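3.2 Coding of statements on marriage law

The corpus consists of op-eds and press releases issued by state legislators in the session after the marriage bill passed. Dunleavy and Pacheco each read 50 items and marked every sentence that made a claim about the legal definition of marriage. Claims were then sorted into 14 categories, following the scheme in Oyelaran and Ambrose. Religious liberty and parental rights were kept apart, even where a speaker joined them in one sentence. Items that only reported a vote count were dropped.

Disagreements went to a third reader, who saw the text without the name or party of the speaker. Most of them concerned appeals to tradition, which one coder had filed under religion and the other under state authority. We kept the broader label in these cases.
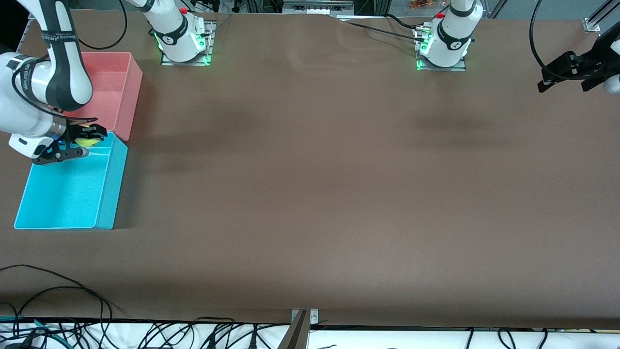
Figure 2. Yellow object held by a gripper over the rim of a cyan bin.

3.3 Limits of the sample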